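Kistville Swap Day – Your Questions

What is Swap Day?
A seed and plant swap at the Morris Street hall in Kistville, every April and again in July. Bring what you've got too much of, go home with something new!

Do I need a ticket?
No. Doors open at 9:30 and we pack up at 2. The first hour is the busiest – tomatoes go fast.

I have nothing to trade. Can I still come?
Yes, please do! Everyone can take up to 5 packets, swap or no swap. If you bring 6 or more, take as many as you brought.

What will I find?
Last July we had 145 kinds of seed, 34 of them beans (I went a little wild). Look out for Karnora, a purple climbing bean that does great in our short summers, and Isia, a small sweet pepper.

How should I label my seeds?
Plant name, the year you saved them, and the town they grew in. Pencil lasts longer than pen.

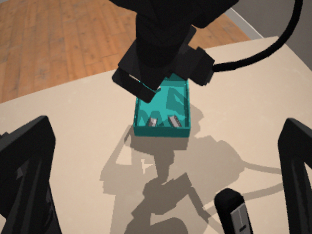
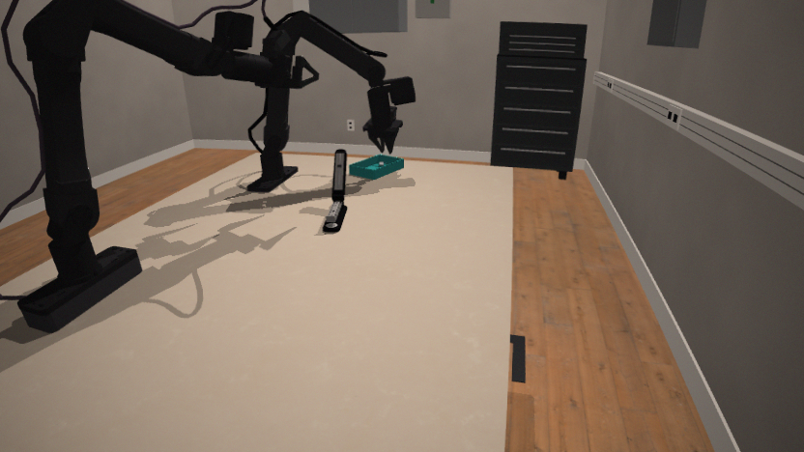

Can I bring seedlings and cuttings?
Absolutely, as long as they're healthy and free of bugs. Water them the night before so the pots don't drip in your car. A shallow tray like the teal one is a good shape for small pots – low sides make them easy to lift out. Tall plants travel better in a bucket.

Are dogs okay?
Outside on the grass, yes. Not in the hall, sorry.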